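Ticket: gripper stops short of the oven handle, then the arm freezes
Category: Simulation / student projects
Status: open, waiting on reply
Opened 8th October

Hi all! I'm on the student team at Drendell doing the oven door task for our robotics class project, and I'm stuck. We're running the Wimness build from the lab share (the one everybody got at the start of term) with the stock seven-joint arm, and the task is just to reach the door handle, grab it and pull. Sounds easy, right?

What happens: the arm starts fine, swings over, and then stalls before it ever gets near the handle. No crash, no red text, the clock keeps ticking until the episode hits 3000 steps and resets. Then it does the same thing again. I let it run over lunch and came back to a log full of timeouts.

Stuff I've tried so far:

Restarted Wimness, then the whole machine. Same.

Dropped the step limit to 1000 so I don't have to wait so long between tries. Doesn't fix anything but it saves my sanity.

Swapped our planner for the Aubert one from the May workshop. It gets stuck too, only sooner, and it prints "goal unreachable" 2 times before it quits. Ours never prints that, which makes me wonder if we're swallowing the message somewhere.

Turned off collisions on the oven. Now the arm moves! But it goes straight through the cabinet (of course it does), so I turned them back on.

Update, same evening: I think I'm getting warmer. I dumped the goal pose and the height looks wrong to me, like it's being measured from the top of the oven and the handle offset never gets added.

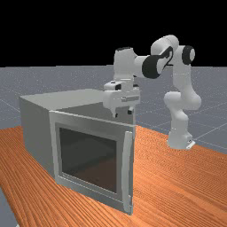

So my guess is that the handle frame in the oven file is parented to the body when it should hang off the door. I opened the file in Ulline to check and the tree view lists the handle under the body, but I don't know if that's how it shipped or if one of us dragged it there by accident.

Could somebody with a clean copy look at theirs and tell me what the parent is? I put the limit back to 3000 and saved the logs in our team folder. I'll move the handle in a copy of the file tomorrow and post what I get!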